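Kitchenware, one grasp at a time 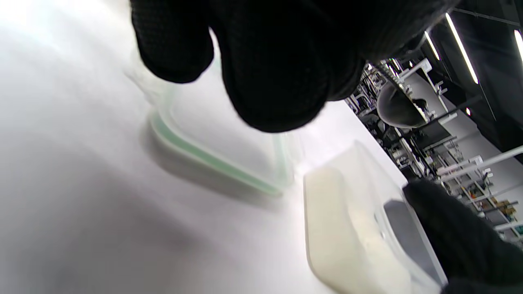
Gloved hands with glass and plastic containers on a white tabletop, recorded from the gripper's camera.

Clear containers are hard for a learning system. The table shows through the walls, and depth readings tend to fail at the rim. At Nunwood, Benedetta De Luca's group deals with this by gathering more examples: 1598 in the set so far, 165 of them added in May.

Each recording covers one short task and is cut to a fixed length. Kofi Ansah checks the timing against the gripper log and rejects any clip with a gap of more than 5 frames. The last batch lost 51 clips this way. The remainder go into training unchanged, fumbled grasps included.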